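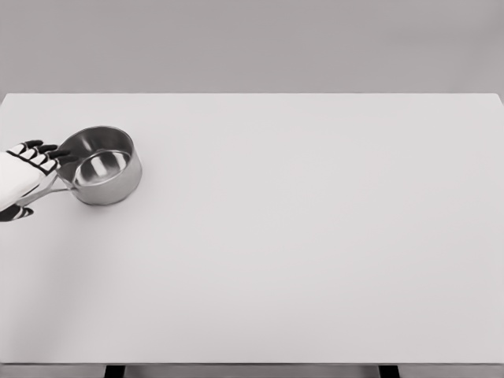 Speaker Notes

Feeding a Crowd From a Small Kitchen
Flor Sotelo, afternoon session, Yupanqui Community Cooking Series

Opening (stand clear of the screen, wait for the doors)

Thank the hosts. I cooked at the Yupanqui hall for 12 years, mostly soup, rice and beans. The kitchen there was built for a family. We served lunch out of it four times a week.

Ask for hands: who has cooked for more than 20 people? Who has run out of food doing it? Leave time for people to laugh.

Part one: the menu comes before the shopping

Most trouble starts with a menu that needs every burner at once. Write down what each dish needs at the half hour before serving. If two dishes want the same burner, change one of them.

My standard lunch is one pot of soup, one tray from the oven, one cold thing. The cold thing gets made the night before.

Tell the Prereck story here. Wedding lunch, 38 guests, two burners, and I had planned three sauces. We served the third sauce after the cake. Keep it short.

Part two: pots

People buy pots that are too big. A full stockpot takes most of an hour to boil on a home stove, and then you can't lift it. I would take two medium pots over one large one. A small saucepan stays on the stove for gravy, melted butter, or warming a bit of stock when the soup gets thick.

Check handles before you start. Metal ones get hot over gas, so keep a dry towel folded on your shoulder. A damp towel will burn you.

Part three: holding food

Soup holds well. Beans hold even better. Pasta doesn't hold, so leave it off the menu. Rice will keep in a covered tray in a low oven, but fluff it before it goes in.

Percy Chávez is going to ask about chafing dishes. Answer: borrow them.

Part four: money

We spent roughly 4,000 dollars in our first year, and too much of it went on meat. Dried beans and whole cabbages brought it down. Show the shopping list from December and read the top few lines aloud.

Questions

Take 6 at most. The handout is on the table by the door, with the soup recipe on the back. The salt in the recipe is for unsalted stock. Say that twice.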